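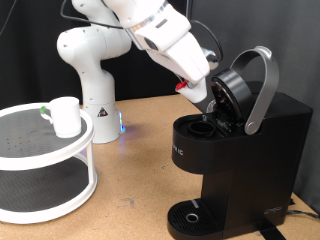 Do you need to rinse a pod coffee maker every day?
Once a week is plenty for most households, though a quick wipe around the pod holder each evening will save you a bit of scrubbing later on.

That was one of the friendlier bits of advice to come out of the Citholm neighbourhood centre on 26th March, when the kitchen reopened its hot drinks corner after a good long freshen-up over the summer. The kettle has its old spot back, the mugs have moved to a lower shelf (a blessing for the shorter members of the morning craft group!), and single-serve pod coffee is now on offer beside the usual pot of tea.

The centre chose pods after a survey of its regulars drew 92 replies, many of them rather passionate on the subject of instant. A fair few people also asked for decaf, and the kitchen has been happy to oblige - there will be a box of it in the cupboard at all times, clearly labelled, next to the sugar.

Getting a cup is simple enough once you've done it. Lift the lid right up, drop the pod in with the foil facing you, close the lid firmly and put your mug underneath before you press anything. Please mind your fingers around the needle that pierces the pod, and take the used one out when you've finished so the next person isn't greeted by it.

Used pods go in the green tub by the back door. They'll be collected every 14 days and taken to the Clornar recycling depot, where the coffee grounds are emptied out for compost and the shells sorted by colour. Gardeners who would like some of the grounds for their own beds are very welcome to leave their name at the front desk.

Coffee is by gold coin donation, and tea is still free. A second tasting morning, with home-baked slices and a few new flavours to try, is planned for April.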